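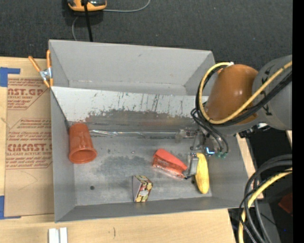
Stop telling parents to wait and see

My son was two and a bit when I first said it out loud at a checkup. He isn't putting words together. He was pointing, he was babbling, he had "ba" for ball and bath and the dog. The answer was wait and see. Boys talk late. Second kids talk late. Come back in six months.

So we waited. Six months is a long time when you're two. It's a fifth of your life.

I'm not against doctors. Ours is lovely. But "wait and see" is not advice, it's a shrug with a follow-up appointment. And the waiting is never just the waiting. You wait the six months, THEN you get the referral, then you get on the list. At the Ulley clinic the list for a first speech evaluation was 400 kids when I called in November. The woman on the phone was kind about it. She's probably kind about it all day.

If I'd gotten on that list at the first checkup he would of been seen before preschool. He wasn't.

The argument against, and I've heard it plenty: most late talkers catch up, so why clog up the system with kids who'll be fine. OK. Some will be fine. Then take them off the list! A parent whose kid starts chatting will happily give up the spot. I would have thrown a party. You can't do it the other way around and hand back the months.

Meanwhile parents fill the gap with whatever. Apps, mostly. Biltix wanted 20 dollars a month for flash cards. We paid it for longer than I'd like to admit. He liked the duck. What helped him more was one parent evening in the Zalton library, free, where a therapist showed us how to stop quizzing him. Quit saying "what's this, what's this." Say the thing yourself and then leave a pause. A long one, longer than feels polite.

That took her nearly 2 hours and it could be given to every family on day one. Put it on a sheet. Hand it out at the checkup along with the referal, same visit, no six months.

He has sentences now, short ones. He still sees someone every other week. Last night he told me the bath was "too big wet" and I wrote it on the calendar.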